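Durnard Food Share Moves to Bigger Space on Marsden Street

DURNARD – More room, longer hours, same free groceries. Durnard Food Share opens its new pickup site on Marsden Street in July, doors at 10 a.m.

Old site was one room and a hallway. Families waited outside in all weather, strollers and all. The new one has carpet, heat and a real front door. 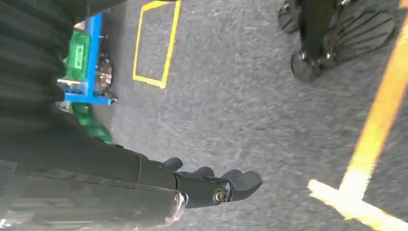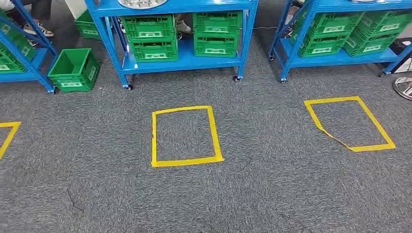

Malathi Salian said the line at the old place "went past the bus stop most mornings" and that parents were missing work over a bag of groceries. She wants evening pickup kept for good, not just thru the summer.

Food Share served 1,246 households last year, up 85 from the year before. Fresh produce goes first – usually gone by noon. The evening pickup runs until 8 p.m. and is meant for people who can't make the morning.

No proof of income needed. Bring bags if you have them. One visit per household per week, same as before.

Akar Foods is covering the rent for 5 years. Zormont Dairy will send milk and eggs twice a month, more if they can.

Parking in back, enter from the alley. Bus stop is across the street. Drop-off of canned goods and dipaers at the front desk during open hours.

Media: call the Food Share office before noon.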